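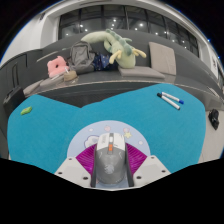 **brimik_68** escreveu:
Boa tarde a todos! Ando há semanas a tentar arrumar o meu cantinho de trabalho e encalhei no tapete do rato. O rato cinzento e branco, de botãozinho laranja, não o troco por nada, mas o tapete redondo azul-lavanda, com a nuvem e a estrelinha amarela, que é uma ternura, parece-me pequeno para ele. Vale a pena mantê-lo, ou passo para um daqueles retangulares?

**Tenero** escreveu:
Olá! Eu tirava-o, com pena. Com o rato em cima quase não sobra espaço para o movimento, e esse tampo azul parece-me bom para usar direto.
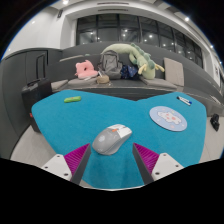 *Rato fora do tapete, com a caneta lá ao fundo*

**brimik_68** escreveu:
Cá está ele direto na mesa, Tenero. Gosto do espaço, confesso, mas faz-me falta a bonecada por baixo da mão...

**hopkin4** escreveu:
Pois eu discordo, com todo o carinho! Baixem a sensibilidade do ponteiro para uns 1565 e depois subam aos poucos, que um tapete pequeno chega e sobra. Uso um assim desde junho.

**Tenero** escreveu:
Para escrever textos, talvez, hopkin4. Para desenhar, não me convences. E assim redondo, serve lindamente para pousar a chávena :)

**brimik_68** escreveu:
Chávena ao lado do rato, nem pensar! Vou experimentar o conselho do hopkin4 e depois conto.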